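4.2 What the riders told me about feeding

I should say up front that I came into this part of the study with a bias. I race (badly, in the local masters category) and I've always believed that people who fall apart in the last hour of a long one-day race have simply eaten too little in the first two. So when I started going through the ride diaries from the Orkum Classic, I was looking for that, and I had to keep reminding myself to read what was on the page.

The group was small. I had 13 riders from two amateur clubs, Flernitz and Shemweta, and all of them finished the March edition of the race. Each one kept a feeding diary for the 7 weeks before it and then filled in a long form the same evening, while their legs still hurt. I asked for everything: bottles, gels, rice cakes, the half banana somebody handed up on a climb. The power files came off their own head units and I cleaned them in Zotari, which is slow but handles dropped signals better than anything else I've tried.

Most of the riders ate well until the first cobbled stretch, and then they pretty much stopped. You can see why! Your hands are busy, the bunch is stretched out in one long line, and reaching into a back pocket feels like asking for trouble. What surprised me was how long the gap lasted. Four of them didn't eat again for 70 minutes, even though there was plenty of smooth road in there, and when I asked them about it later they said they hadn't noticed. One wrote "I thought I'd just had one" next to a gel that, going by the diary, was still in the pocket at the finish.

Those same four also had the biggest drop in power over the closing climbs. I'd love to stop there and say I was right all along, but two of them had started the race much too hard (their own words, and the files agree), and I can't pull those two things apart with a group this size. The others faded too, only less, and one rider who barely ate anything all day had a perfectly nice final hour. I have no good story for that one.

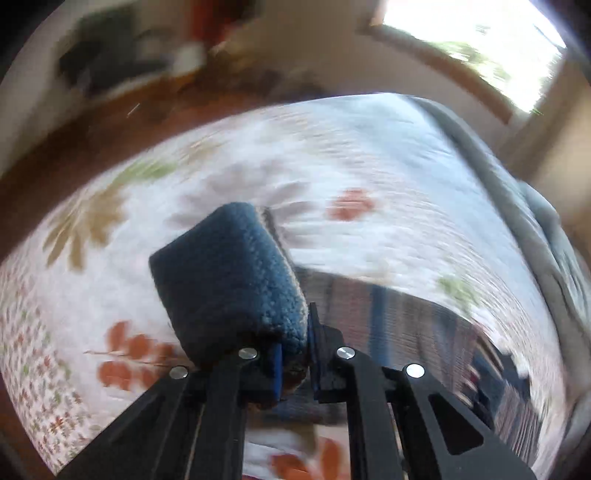
Figure 3. Dark blue block held in a black two-fingered gripper over a leaf and flower print bedspread.

Shemweta's team coach read a draft of this section and told me that I was blaming the cobbles for something that starts in training, where the club rides always stop at a café and riders never learn to eat on the move. I think that's a fair point, and the diaries sort of back it up — the training entries are full of cake and very short on gels. Flernitz rides don't stop as often, but I only had a few of their riders, so I wouldn't lean on the comparison.

For the next round I'd like the head units to beep at set times for half the group and stay quiet for the other half. The riders are less keen on the beeping than I am, and we're still arguing over how often it should go off.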